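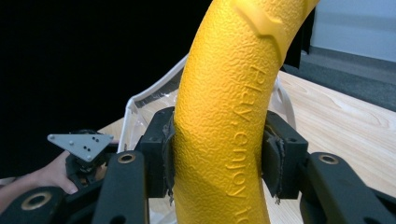

## Squeezing things for a living: an afternoon with Yakubu Ogbonna and the Jorkell hand gripper

23 February 2023

Yakubu Ogbonna had the kettle on before I'd found a place to put my coat, and by the time the tea was poured he had already handed me one of the grippers and told me to pick something up with it. I went for the big yellow curved toy, the one with "Play, enjoy it" running down its side in raised letters, partly out of cheerfulness and partly because it looked easy. It was easy! I closed my hand, the two black fingers came together, and up it went.

"Everybody smiles at that point," he said. "Then I ask them to put it down exactly where it was, and they stop smiling for a minute."

Ogbonna has spent most of this winter trying out the Jorkell, a pair of hand-held grippers sold as a kit by Tanex to people who want to teach robot arms by showing them what to do. You hold the thing, you do the job yourself, and the recording of what you did goes off to train the arm. He runs a small workshop in Skuslow that does this sort of recording for hire, and he bought his first kit with his own money, a point he made twice, so I pass it along.

I asked him why he had gone for a kit at all when he is plainly the sort of man who could build one.

"I did build one," he said, laughing. "I built one and it was awful. The fingers didn't meet. They sort of waved at each other. I spent weeks on it, and my wife was very patient, and in the end I thought, I would like to be doing the work now, please, and not making the tool for the work."

The Jorkell arrives mostly in pieces. The linkages are black and smooth and pivot on little brass-colored bushings, and those, he says, are the part he'd pay for all over again. On his homemade gripper the joints loosened within days, and a loose joint means the fingers close a bit differently each time, so that the recordings stop agreeing with each other. He took one of the arms between finger and thumb and wiggled it for me. I could feel hardly anything.

"You see, I'm fond of that," he said. "It's a silly thing to be fond of."

### On the pads

It was I who brought up the pads, because you can't really miss them. The gray foam on the inside of each finger is ragged along the edges and has started to curl, with little wisps hanging off the bottom. Ogbonna didn't mind the question a bit.

"The pads are the weak spot, yes. I'd say that to Tanex and I have said it to Tanex. The foam is lovely when it's new. It gives, it holds on to things that are smooth, it forgives you if you come in crooked. But you're pressing it and dragging it all day, and it goes at the edges first."

He did a count in February, for his own notebook, of how many grasps he could get out of a fresh set before he felt he had to slow down and be careful. The first set got him to 76 sessions, the second to 92. A session in his shop is a fixed thing, 100 grasps of whatever is on the table, and he was quick to say that another person with heavier hands might see quite different numbers. The kit comes with one spare set. He thinks it should come with more, and I'm inclined to agree with him, especially as peeling off the old glue took him (he told me this with real feeling) the better part of an evening.

Does a frayed pad spoil the recording? He thought about that for a good while.

"Less than I feared. With something like this yellow fellow, there's a lot of surface and it's all covered in those tiny bumps, so there's plenty to grab. With a spoon, I'd change the pads."

### On what to pick up

We talked for a long time about objects, longer than I'd planned, and I enjoyed every bit of it. Newcomers, he said, always want to begin with cups and tools and the things a robot would someday be useful for. He starts them on toys. A toy with a curve to it makes you think about your wrist, and where along the length you want to take hold, and whether you're going to stand it up or lay it over. He likes the middle for a first try. The raised X near the top is a nuisance if you close on it, he says, as the foam rides up over the ridge, and so he has people do that one on purpose later in the day.

"Then they know what a bad grip feels like in the hand. I can't explain it to them. I've tried!"

He is strict about pace, too. He'd rather have a slow session where the person is breathing normally than a fast one full of snatching, and he stops people for tea more often than they'd stop themselves. Over 100 people have now had a turn with his kit, counting school visits and one very determined aunt.

### Would he buy it again?

He would, and he has, so that settles that. His complaints are the pads, the assembly booklet (which he says skips a step just where you need it, when the second arm goes onto its bushing) and the weight, which he notices in his forearm by late afternoon. He would like a lighter grip and has written to Tanex to say so. They wrote back kindly and made no promises.

I asked whether he ever got tired of it, lifting the same things and setting them down again, and he turned the gripper over a couple of times while he considered.

"On some afternoons, of course. But then somebody comes in who's never held one, and they go straight for the yellow one, the way you did, and I put the kettle on."

He gave me another go before I left. I still couldn't get it back down in the right spot.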